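Search this site Go

Morkavus Tabletop Kit

The Morkavus Tabletop Kit is a set of parts for teaching and testing robot arms on simple pushing and sorting tasks. It is sold by Grirkico, a small supplier of lab equipment, and is used mostly by colleges and by companies that want to compare control software on the same work. The kit does not include an arm. Buyers mount their own and add the supplied rod and adapter plate.

History

The kit began as an in-house test bench at Grirkico's workshop in Plesholm. Caoimhe Ó Conaill, an engineer there, drew up the first version after customers asked for a work surface that could be taken apart and put back the same way each time. A trial batch of 12 kits went out to schools in July. The version now on sale differs from that batch mainly in its adapter plate, which fits more arms.

Contents

The base is a blue pegboard table that bolts together from panels. A wooden board is fastened on top of it and serves as the work surface. The blocks are small colored wooden shapes in red, green, blue and yellow, with two shapes to each color. The arm tool is a plain dark gray rod with a rounded tip. It has no moving parts and cannot grip. Square printed markers are laid on the pegboard so that a camera can work out where the board is. 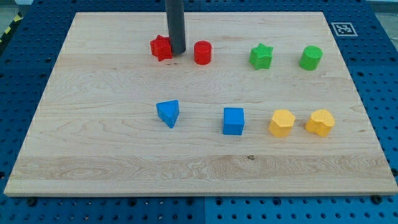

Can the kit be used without a camera?
Arms can be run by hand or from stored positions with no camera fitted, but the sorting tasks in the software need one.

Tasks and software

The software package, called Coelho, comes with 26 tasks. The easier ones ask the arm to push one block to a given spot or to bring two blocks of the same color together. Harder ones name several blocks in a single written command. Each task can be run up to 50 times in a row, and the results are saved to a plain text file. A person has to reset the blocks between runs in the basic edition.

Service and parts

Grirkico offers a setup visit as a separate purchase. The visit covers mounting the arm, checking the markers and running a first set of tasks. Replacement blocks are sold singly or by the set, and spare rods come in packs of two. The parts desk takes orders starting Monday morning each week. Support for Coelho is included for 25 months and can be renewed after that.

Reception

Users have generally found the kit easy to put together. The most common complaint is the price of the replacement board, and some buyers have cut their own.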